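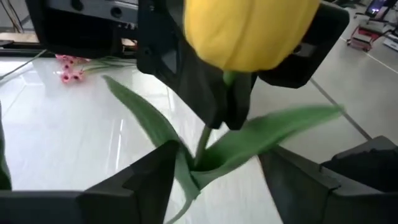 Robot arms on the bunching table - what happens to our hours?

Posted by Wurkus, 2019-08-21

I bunch tulips and mixed stems at a packing shed. From September the arms do the tulips, 1000 stems a shift to start. There are 25 of us. Has anyone been through this?

Fovport
Yes. Hours stayed the same for us but the job changed. Two people per table now grade stems and clear jams, and the rest moved to mixed bouquets. Ask for the training in writing, and ask who signs off on bruised stems - we got blamed for those at first.

Romaniuk
they cut overtime at ours. check your contract

Cladar
Ask if piece rate ends. Ours went hourly and I lost 200 a month.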